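A thread on teaching a robot by doing the chore yourself, with grippers in your own two hands (a long one, get some tea!)
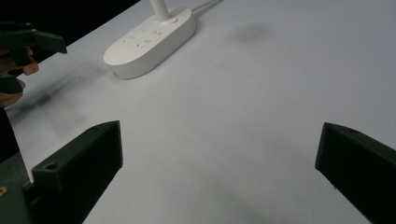 1/ Our project is called Fevadow, and the question behind it is a pretty plain one: if a person does a task holding the same kind of fingers a robot would use, how many tries do we need to record before a robot arm can learn from them? We've been working mostly on small everyday things on a tabletop. The white power strip has been my favorite by far, partly for the little round button near the post, which makes a lovely small target, and partly because white on a white table is such a mean test for the vision side.

2/ We recorded 299 tries at reaching for the strip and pressing that button. After going through them one by one (my poor eyes) we kept 188 for training. The rest mostly had timing trouble between the left and right recordings, and I'd much sooner lose a try than teach the model that one hand lives slightly in the future.

3/ Then came the part I'd been looking forward to since September. We ran 100 trials on the arm with the strip turned to a new angle every time. Trained on one hand's view only, it pressed the button in 55 of them. We haven't finished the matching run with both views, so please don't ask me yet, I'm superstitious about these things.

4/ What surprised me most was where it went wrong. It usually found the strip just fine and then drifted toward the socket slots, as if any small dark dash would do. I have a soft spot for that mistake, but it does mean our close-up views need work.

5/ Next up is a second table in a darker color, and a slower version of the same task. If you've tried two-handed recording on shiny white plastic I would dearly love to hear how you handled the lighting, so do write to me, even if your answer is "badly."

21 February 2019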